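About Festeo Kids

Hi, and welcome. Quick version: we make and sell play clothes for kids. Tees, leggings, hoodies, the odd party dress. Sizes 2 to 12, all cut a bit long in the body so you get a second season out of them.

Festeo started at Charmaine Swanepoel's kitchen table. Two boys, one sewing machine, a pile of knees blown out of store-bought pants. She patched them, then got tired of patching and made her own. Double knee, soft waistband, no zipper. A few moms at the school gate asked. Then their sisters asked. By March she had 65 orders in a notebook and no table left to eat at.

So we got a proper space. Upstairs unit on Mtshali Street, good light, terrible stairs. Still there.

Who does what

Charmaine – design, patterns, final say on color. Still cuts every first sample herself.

Themba Mabuza – fabric, shipping, returns, the website. If you get an email from us after 9 p.m. it is Themba.

Plus the sewing room. Most of our sewing is done by Dradberg, a small family workshop across town. They did school uniforms for years so they know what a kid can do to a seam. We drop off on the early run and pick up when they call. 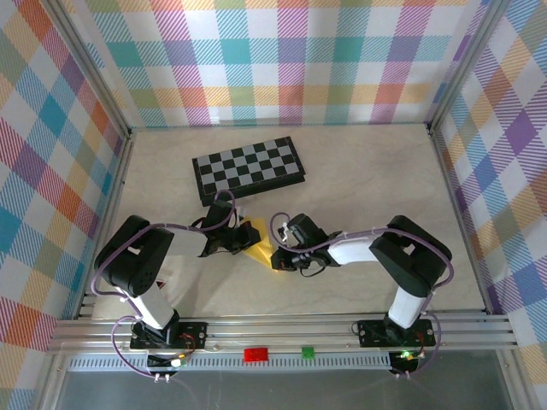
Two arms, one yellow piece between them.

What we make

Everyday stuff first. The Amble tee, the Amble pant, the hoodie with the thumb holes. Those never leave the shop. Then two small drops a year, one for warm weather and one for cold. When a print is gone its gone, we don't rerun them. Sorry to everybody who wrote in about the pickle print.

Fabric is mostly cotton jersey with a bit of stretch. Brushed fleece for the winter hoodies. We prewash all of it before cutting, so what you try on is pretty much what you have after laundry day. Tags are printed on the inside of the neck. No scratchy label. Charmaine's younger one would not wear anything with a label, so that got settled early.

Pockets on everything. Girls' leggings too. Real ones, deep enough for a rock.

Boys and girls: we don't split the shop. It's sorted by size, then by color. Pick what your kid likes.

Sizing

Go by height, not age. The chart is on every product page and it's measured off real clothes layed flat. Between sizes? Go up. The cuffs fold. If you get it wrong anyway, send it back within 20 days, unworn, and we swap it. Return postage is on us for the first swap.

Hand-me-downs

There's a line inside every hoodie for a name, and then more lines under it. Cross one out, write the next. We love seeing these. Send pictures!

If you have a bag of outgrown Festeo and no cousin to give it to, bring it in. We wash, mend and sell it on the secondhand rail by the door, and you get store credit. Stains are fine for the bargain bin, holes we can mostly fix.

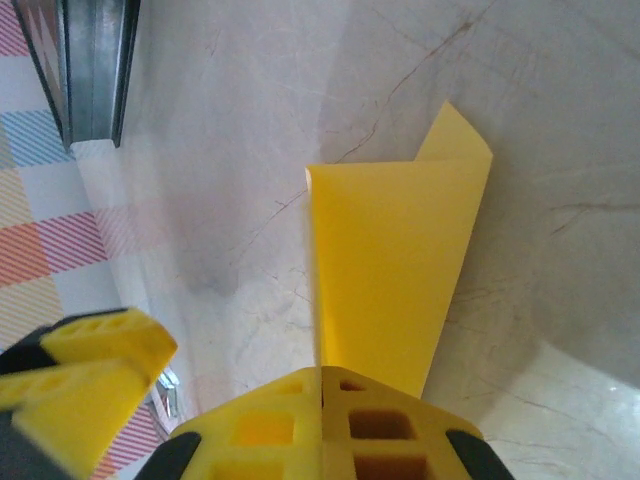
Kelly R. wrote in to say the hoodie is on its third kid now and the cuffs still haven't frayed, though she'd like a darker gray next winter because the light one shows every spot of ketchup.

Noted – darker gray is on the list. Charcoal probably, we have swatches out now.

Where to find us

The shop at Mtshali Street, mornings mostly, later if the lights are on. Online all the time. You'll also find a small rack of our tees at Kultico, the toy store, but they only carry the little sizes so call them first.

Orders go out the next working day. Gift wrap is free, just tick the box at checkout. If you want a note in it write it in the comment feild and Themba will copy it out by hand. His handwriting is ok.

Questions, missing buttons, a print you want back: use the contact form. Or come up the stairs. Strollers can stay in the hallway at the bottom, there's room behind the door.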